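手首の視点をどこまで信じるか
手持ちグリッパーの記録を制御に渡すまでのソフトウェア

手持ちグリッパーで家庭内の作業を記録し、そこからロボットアームの方策を学習させる。手順としては短く書けるが、記録と学習のあいだには相当な量のソフトウェアが挟まる。Falivanceの開発チームがこの一年で書いたコードのうち、学習そのものに関わる部分はごく一部で、大半は時刻合わせ、姿勢推定、区間分割、再生検証に費やされている。本稿では同社の処理系「Dunbar」を、データの流れに沿って見ていく。

時刻の問題

Dunbarの入力は、広角カメラの映像、慣性計測装置の出力、指の開き幅の三系統である。サンプリング周期はそれぞれ異なり、起動のたびに時計の原点もずれる。初期の版では受信時刻をそのまま使っていたため、映像に対して開き幅の信号が一定しない遅れを持った。原因は転送バッファの詰まり方にあった。

遅れが一定なら引き算で済むが、揺れる遅れは引き算では消えない。現行版では各系統が自前のハードウェア時刻を刻み、Dunbar側で原点の差と進み方の差を同時に推定する。カメラと慣性計測装置については、映像から求めた角速度とジャイロの角速度の相互相関を取る。開き幅については、指先の見かけの間隔を画像から測り、エンコーダの値と突き合わせる。指は常に画角の下側に写るので、この照合は収録の全区間で使える。

補正後に残るずれは中央値で43マイクロ秒と報告されている。制御周期に比べれば十分に小さい。開発側が気にしているのは中央値より裾のほうで、露光時間が自動で伸びた暗い区間では値が悪化する。露光の中点を時刻とみなす補正を入れてから裾はかなり縮んだが、なくなってはいない。

繰り返し模様と姿勢推定

姿勢推定は慣性計測装置とカメラを組み合わせた一般的な構成で、特徴点を追跡し、窓の中の状態をまとめて最適化する。手首の視点に固有の難しさは三つの場所に現れる。手元が画面を大きく占めること、動きが速いこと、作業面が近いことである。

手元については、指の領域を固定マスクと開き幅連動マスクの組み合わせで除く。固定マスクだけでは、指を閉じたときに指先の特徴点が残り、カメラに対して静止している点として最適化に入り込む。結果として推定位置が実際より動かない方向に引かれる。開き幅から指の輪郭を計算して毎回マスクを描き直す処理は、計算量としては軽い。

厄介なのは作業面のほうである。家庭の食卓には格子柄の布がよく掛かっている。格子の交点は検出器の応答が強く、周囲の見た目がどれも似ているため、フレーム間の対応が一目ぶんずれて結ばれることがある。一目ずれた対応は幾何的にほぼ整合するので、外れ値除去を素通りしやすい。推定軌跡は滑らかなまま、格子の間隔だけ横に移る。

Dunbarはこれに対し、記述子の自己類似度を先に調べる。同じ画像の中に自分とよく似た点を多く持つ特徴点は重みを下げ、布に印刷された星や文字、背後の戸口や棚の角のような、画像の中で似た相手を持たない点に重みを寄せる。斜めに走る筆記体の文字は線が連続しているため点としては弱いが、端点と交差部は使える。慣性計測装置の予測で探索範囲を格子の間隔より狭く絞る手も併用するが、急に手首を返した直後は予測の不確かさが広がり、単独では足りない。

もう一つの調整は遠景の扱いである。卓上を撮っているつもりでも、広角の視野には台所の奥まで入る。遠い点は並進の拘束としては弱く、回転の拘束としては強い。初期の版は奥行きの信頼度が低い点を一律に捨てており、回転の推定まで痩せていた。現行版では逆深度の分散が大きい点を回転専用の残差として残している。窓から昼光が入る場面では、窓の周囲で飽和した画素の縁を特徴点と誤ることがあり、輝度の上限に張りついた領域は膨張させてから除外する。

区間分割

軌跡が出たあとは、長い収録を「近づく」「つかむ」「運ぶ」「離す」といった区間に切る。Falivanceは当初、人手のラベルで分類器を学習させていたが、注釈者ごとに境界の置き方が違い、分類器はその平均を覚えた。境界がぼけると、方策は物に触れる手前で指を閉じ始める。

現在は開き幅の微分と手先速度を使う単純な変化点検出で候補を出し、分類器は候補の取捨だけを行う。境界の位置は信号が決め、境界の意味は分類器が決めるという分担である。箸やスプーンのような細い柄物では、つかんだときの開き幅がほぼゼロになり、空振りと区別しにくい。この種の区間には指先の画像を切り出して渡し、パッドのあいだに何かが写っているかどうかを別のモデルで判定している。

用具立ては区間分割の試験によく使われる。口の開いた容器に柄の細いものが何本も立ち、隣同士が触れ、一本を引くと他が傾く。クリーム色の樹脂の容器に木の箸と金属のスプーンが混じっていれば、艶のある面とない面、明るい色と暗い色が狭い範囲に並ぶ。奥行き推定はスプーンのくぼみで乱れ、容器の縁では手前と奥が混ざる。Dunbarは奥行きを区間分割に使っていないが、次に述べる再生検証では使う。

再生検証

Falivanceの工程で計算時間をもっとも使うのが再生検証である。人の手で記録した軌跡が、対象のアームで実行できるとは限らない。手首は人の肩と肘に支えられて動くが、アームには別の関節配置と速度上限がある。食卓の縁から身を乗り出して奥の物に手を伸ばす動作は、台座を固定したアームではしばしば届かない。

検証には外部の計画器Driditzを使う。Dunbarは区間ごとに手先軌跡を渡し、Driditzは台座の位置を候補格子の上で動かしながら逆運動学を解く。区間全体を関節の不連続なしに通せる台座位置が一つでもあれば合格、なければ不合格とし、理由を到達範囲、特異点近傍、速度超過、干渉に分けて記録する。干渉判定に使う形状は推定した奥行きから起こした粗い占有格子なので、薄い柄や容器の縁は太って表れる。把持の直前直後だけは対象物まわりの干渉を無視する設定になっており、この例外の幅をどう取るかで合格率が目に見えて変わる。

直近の試験では3,430区間を投入し、不合格の内訳では速度超過が最大だった。人の動作は終端で急に減速することが多く、減速の山がアームの上限を超える。時間軸を引き伸ばせば通るが、引き伸ばした軌跡は映像の時刻と合わなくなる。Dunbarは映像側を同じ割合で間引きも補間もせず、方策の出力を時刻つきの目標列とし、実行時に伸縮させる方式を採った。観測と動作の対応は記録時の時間軸で保たれ、アームの都合は下流で吸収される。

この方式の弱点は動的な作業にある。箸立てから一本を抜く程度なら遅く動かしても結果はあまり変わらないが、液体を注ぐ、布を振って広げるといった作業では速度そのものが結果を左右する。開発側は作業の種類ごとに伸縮の上限を設け、上限を超える区間は学習から外している。

方策側との境界

Dunbarの出力を受け取るのは、Sanportが保守する学習基盤である。両者の境界は一つのファイル形式で定義され、画像列、相対手先姿勢、開き幅、各値の共分散が並ぶ。共分散を含めるかどうかは議論になったという。学習側は当初これを使わず、容量が増えるだけだと見ていた。のちに姿勢の不確かさで損失に重みをつける実験を行い、格子柄の布の上で記録した区間で終端の位置誤差が下がったことから、必須項目に変わった。

動作は絶対座標ではなく、現在の手先から見た相対姿勢で表す。地図の原点は収録のたびに変わるため、絶対座標で学習させると方策は原点の癖を覚える。相対表現なら長い距離のドリフトは効きにくい。そのかわり短い時間窓での精度がそのまま効くので、先に挙げた一目ぶんの横ずれは、相対表現にしても消えない。窓の途中でずれが起きれば、方策には実在しない横移動として見える。

回帰試験はこの横ずれを狙って組まれている。格子、縞、タイルなど反復の多い面で記録した51本の収録を固定し、コードの変更ごとに全数を再処理する。合否は軌跡の平均誤差に加えて、隣り合うフレーム間の移動量と慣性予測との差の最大値で判定する。平均だけを見ていた時期には、ほかの区間の改善が横ずれの発生を隠し、問題のある版が学習側まで流れた。

道具としての使い勝手

ソフトウェアの評価は精度だけでは決まらない。Dunbarには収録を一コマずつ進めながら、特徴点の重み、マスク、区間境界、共分散を重ねて表示する閲覧器が付属する。見た目は簡素だが、現場で開いている時間はこれがもっとも長い。不合格になった区間から該当するフレームに直接飛べること、Driditzの返した関節軌跡と映像を同じ時間軸で送れることの二点が、原因調査の手間を大きく減らした。

処理は区間単位でキャッシュされ、設定の一部を変えても上流の結果は再利用される。キャッシュの鍵には入力のハッシュと設定に加えてコードの版も含める。以前は版を含めておらず、修正前のマスクで計算した軌跡が修正後の結果に混ざった。発見までに2,000区間ほどが学習に使われ、すべて再処理になった。
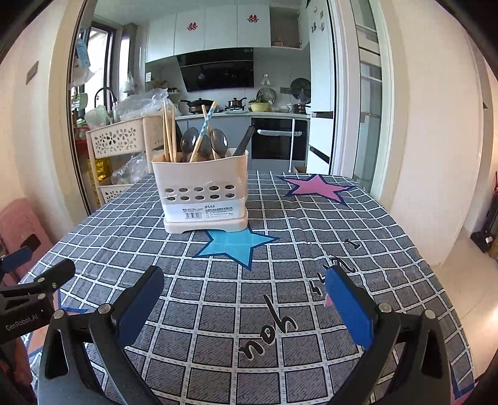
次の版では、重みづけの段階で作業面の反復周期を直接推定し、その周期に一致する横移動の仮説を明示的に立てて比較する予定である。候補が二つ残った場合は片方に決めず、共分散を横方向に広げて学習側に渡す。広がった共分散をSanport側の損失がどう扱うかはまだ決まっておらず、形式の改訂案には未定の欄が一つ残っている。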